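Can it do the dishes yet? Chores column, July

Short one this month, we're up against the printer again.

Last issue's bit on the Lindqvist mower got more mail than anything since the parking changes, and most of it asked the same thing. Never mind lawns. When does something come into my kitchen and do the boring jobs?

So I rang around. Short answer – not yet. Longer answer below.

Folding is still slow. The people at Andik told me their best machine does a T-shirt in just under 3 minutes, if the shirt starts flat. If it starts in a heap, which is where shirts live, all bets are off. Floors are fine, floors have been fine for years. Dishwashers are half there. Unloading plates okay, loading no, and forget about anything with baked cheese on it.

The one that surprised me was the microwave. I'd have called that the easy one. Door, cup, door, button. But talk to anyone who works on it and they groan. A door swings, so the hand has to swing with it along the same curve. Pull straight and you drag the whole oven accross the bench. Then the cup has to go in level, over the lip and onto a glass plate that slides if you bump it. Then knobs. Every brand has different knobs.

Much of the teaching is done by people for now. Somebody holds a pair of grippers, one per hand, and does the chore with those in place of fingers, over and over, and the software learns from the recordings. Vusier in Ovthorpe wants 200 goes at a single task before they'll even try it on a machine. Door open, cup in, door shut, start again.

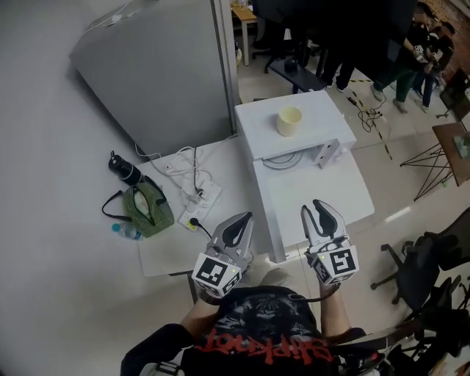

Halvard Fjeld wrote in after the mower piece to say we're all asking the wrong question. His view is that a machine doesn't need to be quick if it works while you're asleep, and he'd happily wait all night for a clean kitchen. He also reckons the price will sort itself out the way it did with dishwashers, and that his mother was told she'd never need one of those either.

Fair enough on the slow part. Less sure on price. The cheapest two-armed setup I was quoted was more than my car, and that's before anyone comes out to fix it.

Shop floor is further along, no surprise. Same box, same shelf, same light all day. Oda Hägglund runs the packing side at a warehouse out past Ovthorpe and has had 2 arms on the line for about 36 weeks. Good at cartons, she says. Hopeless with bags, anything soft or floppy, and her crew still do all the taping. She's kept everybody on and moved a couple of them over to returns.

So if you're holding off on buying a new microwave until one comes with its own butler, don't. Get the microwave.

Next issue – window cleaners, the kind that stick on. I've got one on loan and it's fallen off twice allready. If you own one and it works, write in and tell me what your doing differently. Letters by the middle of the month please.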